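4. Do host rewards bring in new orders?

4.1 What the scheme claims

Home-party sellers of towels, bed linen and table linen have long given the host something in return for the use of the living room. At Altard the host earns points on everything her guests order, and the points can be spent on goods from the next season's book. The firm's training notes say that a rewarded host "sells the second party at the first". We read this as a claim that can be tested: hosts who receive points should lead to more orders from new buyers than hosts who receive none. Most earlier work has asked sellers whether they think the scheme helps, and most sellers say that it does. We give little weight to this. A seller who has just handed over a free set of bath sheets has every reason to believe the money was well spent.

Our records come from 13 sellers in and near Pusden, who let us copy their order slips for one selling season ending in May. The slips cover 74 parties. We took the first 1,000 order lines in date order and left out the remainder, because the later slips had been filled in by several hands and the buyers' names could not always be matched. Oduor Chege and Faith Gachanja each sorted the lines into "new buyer" and "known buyer" without seeing the other's work. Where they disagreed, the line was set aside.

4.2 New buyers and known buyers

The first difficulty is the word "new". Altard treats as new any buyer whose name does not appear in that seller's own book. A woman who has bought from one seller for years and then goes to a neighbour's party run by another is therefore new in the firm's figures, although she has only moved her custom across the street. When we compared names across all the sellers, a large part of the apparent growth went away. We can't say how much more would go if every seller in the district had taken part, but it is hard to see how the missing books could push the result the other way.

The second difficulty is what gets ordered. Points are reckoned on the full value of the order, so a host has a plain interest in steering her guests towards the dearer lines. In our slips the Hatau towel range appears far more often at rewarded parties than at the others. Supporters of the scheme take this as proof that it works. It may be. It may also be that a guest who would have bought two cheap towels buys one dear one, and that the seller carries home much the same sum less the cost of the reward. The slips do not record what the guest would have bought otherwise, and neither does anything else.

Towels and sheets are also replaced slowly. A household that stocks up in one season tends to drop out of the book in the next, and a scheme that only brings orders forward will look very good for exactly as long as it is being watched. The firm's own trial ran for one season. So, we should add, did ours, and we have tried to keep our wording within what that allows.

Figure 1. Front-loading washing machine with an empty laundry basket in front of it.

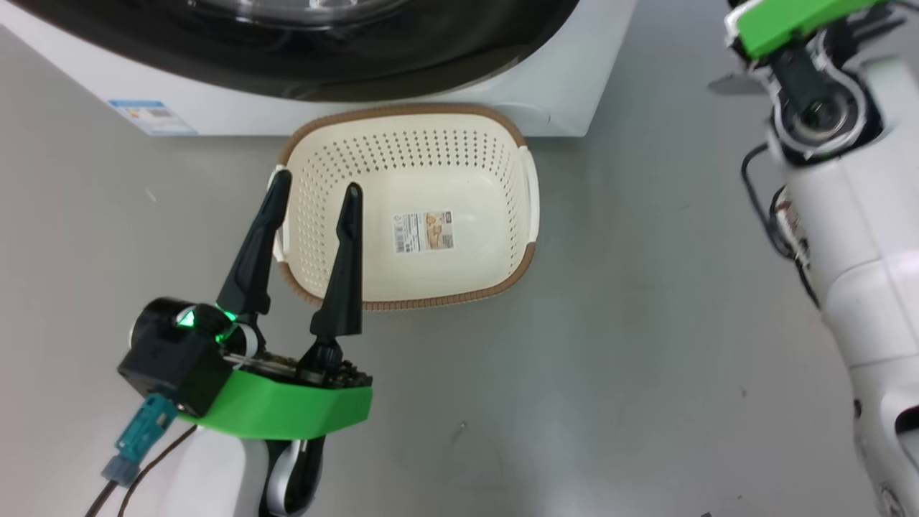

Sun-ja Kwak objected, on reading a draft of this section, that we were asking the scheme to do something it was never meant to do. In her view the points are a thank-you, and a thank-you needn't pay for itself within the season; a host who feels taken for granted will simply stop opening her door, and the loss will never show on an order slip because there will be no slip. She thought our comparison group was weak for the same reason, as the hosts without points were nearly all relatives of the seller.

We accept the point about relatives. Sisters and cousins will host for nothing, and their guests are often the same few people each time, which would make the unrewarded parties look worse than they should. That cuts against the scheme's supporters as much as it cuts against us. As for goodwill, we have no quarrel with the idea, only with the habit of bringing it out when the sales figures disappoint. If goodwill is what the points buy, the training notes should say so, and sellers should be told plainly that the cost comes out of their margin.

4.3 Who pays for the points

The cost is easy to miss. Under the terms dated 25 Aug 2019, a host must reach 2,000 points before anything can be claimed, and the seller then buys the reward goods at the trade price and is paid back in part. The part not paid back is small on any one party. Over a season it is a good deal less small, and several sellers had never added it up. Naomi Wanyama kept the fullest accounts of any seller in the group, and hers show the unpaid share rising with each party held, with no matching rise in what she kept after costs. One careful book is thin evidence – but it is the only one we have in which both sides of the sum can be read.

There is also the matter of points that are never claimed. A host who falls short of the mark loses them at the end of the season. The threshold seems to prompt some hosts to place a last order in their own name, and these orders are entered as ordinary sales. We found them most often in the closing days of the season. Counting them as fresh demand seems to us generous. A rival scheme, Kombo, has no threshold and lets points carry over, and it would make a useful comparison if its sellers could be persuaded to share their slips. So far they have declined.

Figure 2. Front-loading washing machine at close range, showing the porthole door and the steel drum. 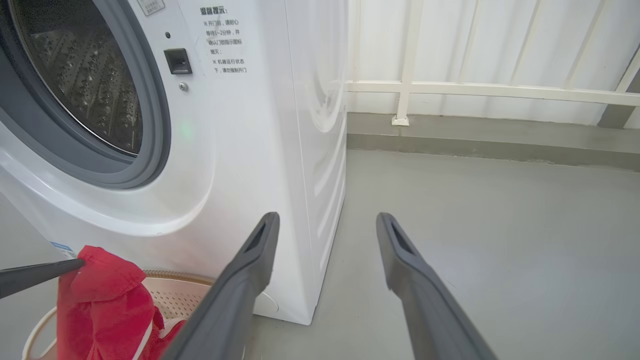
Should a seller with a small circle of buyers offer points at all? On our evidence she would lose little by leaving them out for a season and comparing her own books, provided she tells her hosts beforehand.

That advice is weaker than we would like. It rests on a group of sellers who came forward of their own accord, and people who offer up their order slips are likely to be tidier than most. Sharon Lukumay went back over the slips with the relatives' parties taken out, and the gap between rewarded and unrewarded hosts became narrower without closing. Whether the remaining gap is caused by the points, or by the sort of host who is offered them in the first place, we could not tell. Sellers choose whom to reward, and they tend to choose the hosts with the most friends. Until someone hands out the points by drawing lots, claims for the scheme should be read with that in mind, and the same goes for our doubts about it.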